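What the second arm costs

By the time the quote reached the plant manager's desk in June, the people at Brornar had already argued over it for most of the spring. The company molds and assembles small drive parts, and it wanted a two-handed robot for its sorting line. The first number it got back from Sadach, the integrator, covered the robot and very little else.

That is common. Buyers compare the price of the machine and treat the rest as change left over. The rest includes hands, bins, belt, guarding, power, spare fingers and the hours somebody spends teaching the thing where to reach. On this job, the hands had their own line in the quote, and so did the cables that run to them.

Brornar asked for 2 quotes in the end, one from Sadach and one from Famton. Sadach priced a complete cell. Famton priced the arms and left the conveyor to the customer, who already had one that might do. The gap looked large until the plant added in its own labor.

The work itself is plain enough. Parts travel on a green belt between aluminum rails, and blue bins sit below it within reach of both hands.
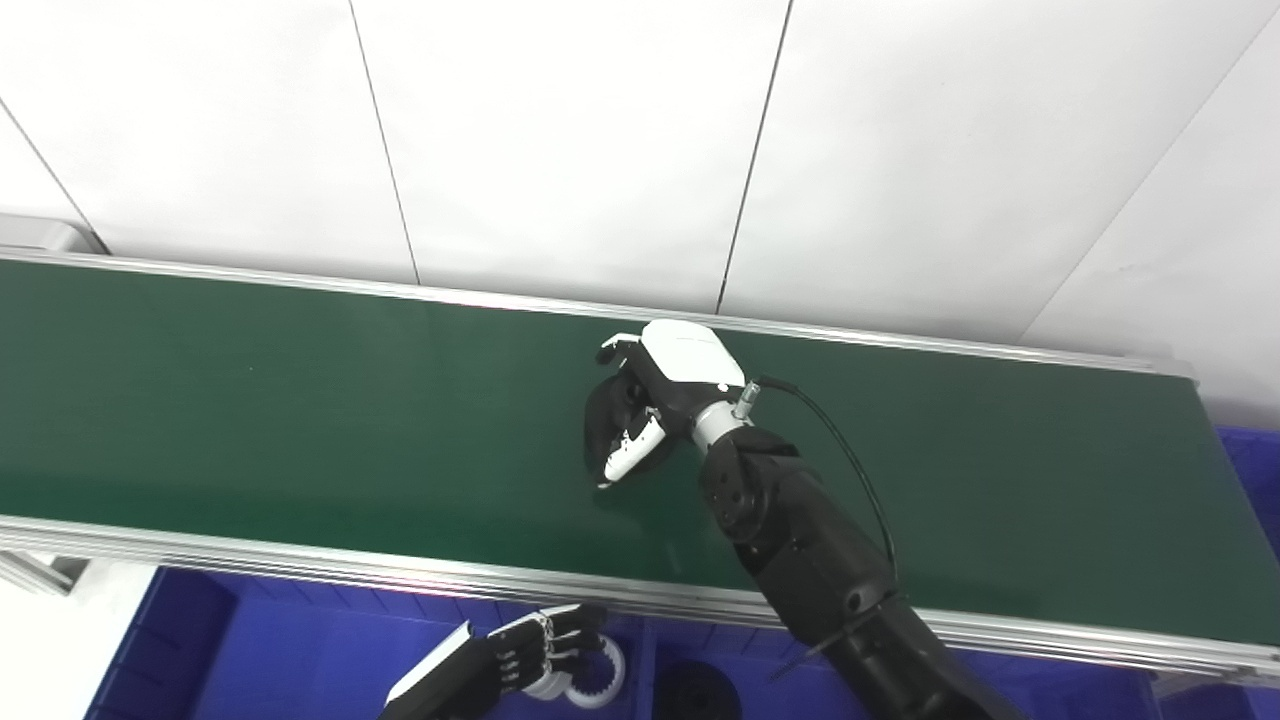 McGrath would have leased. A lease keeps the first year small, the argument went, and if the part mix changes the equipment can go back with less pain. The plant looked at it and said no, mainly over the return terms, which left it paying for wear on the hands.

Hands are where the money goes after the purchase. Brornar now sets aside $2,974 a year for fingertips, covers and connectors, in a separate line from general maintenance. It was folded in at first, and a pump repair ate it.

The other item that grew was floor time. The plan allowed 15 working days for setup, with the old manual bench kept running alongside. Planners should budget for that overlap in wages as well as space - two ways of doing one job cost more than either.

Part shape matters too. A stepped round part gives fingers a choice of where to grip, and each choice has to be tried and timed before anyone can promise a rate.
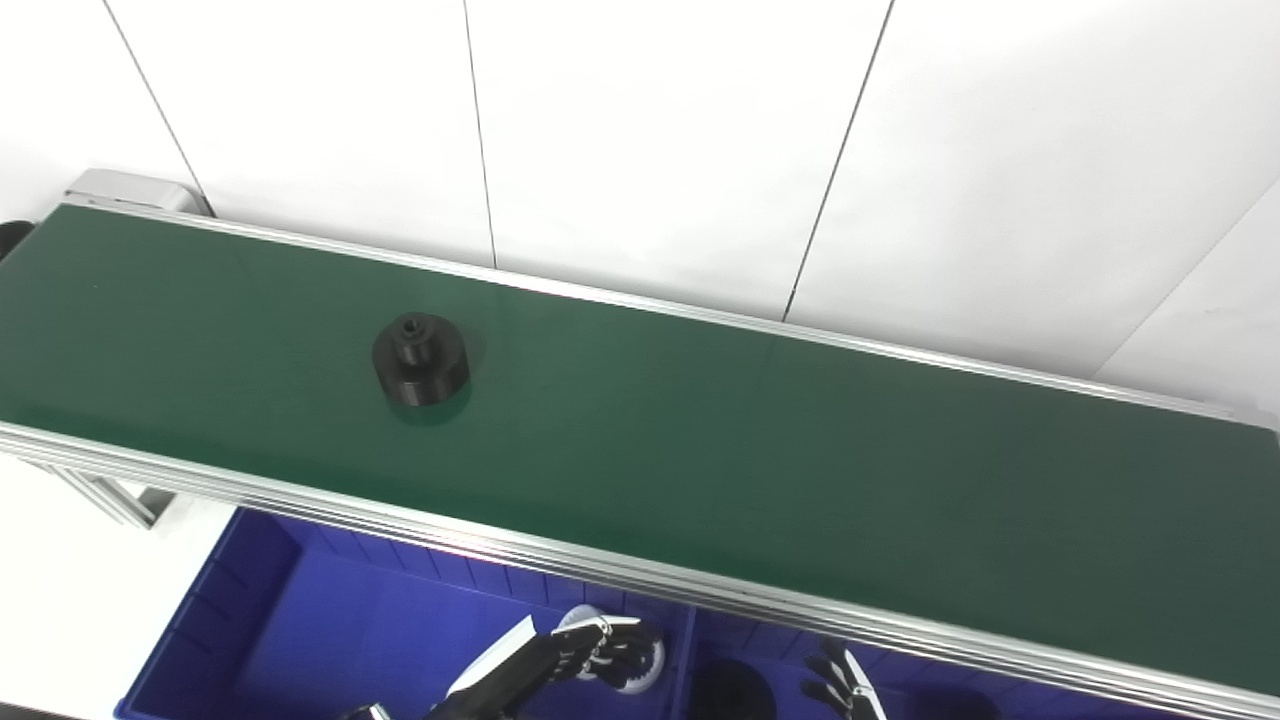 A black stepped part on the belt, with the blue bin below.

Brornar's advice to other small shops is to write the parts list first and send the same list to every bidder. Ask for the price of one replacement hand, delivered, and how long it takes to arrive. Sadach answered that within a day. Famton needed two weeks.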